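Picking up a plate in your home arm sim before the real arm ever moves

I do all my grasp setup in simulation first, with the plate on the black couch and a few bits of clutter left next to it.

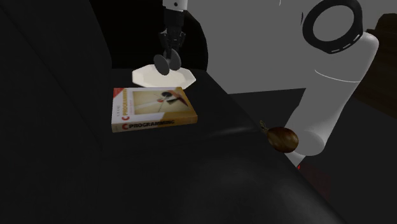
Ashton Katene wrote in to say flat plates beat every two-finger grasp he tried, until he quit going for the middle and went for the rim.

Same story at my bench! So, open your scene and park the gripper over the plate with the pads pointing down. Slide it sideways until one pad is past the rim and the other is over the plate, then tilt the wrist — I start at 6 degrees and nudge it up from there. Go down slowly, close, and wait 2 seconds before you lift (my first tries skipped the wait and I regretted it). If the plate skids, raise the pad friction a little and run it again. I save the pose after 3 clean lifts in a row, then turn the plate a bit and start over.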